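3. Water use at the Grendevero farm

Our group compared two ways of watering beans on small plots. Laiba Bugti and Isamu Ishida read the meters from April. The drip plots used 1,699 liters in total, and the loss from leaks was about 19 liters. Before packing, the beans are also washed, and this water we did not measure.

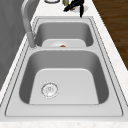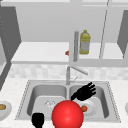 Double sink with drain strainer

4. Limits of the work

We had only one season and one type of soil. The result can be different on sandy land.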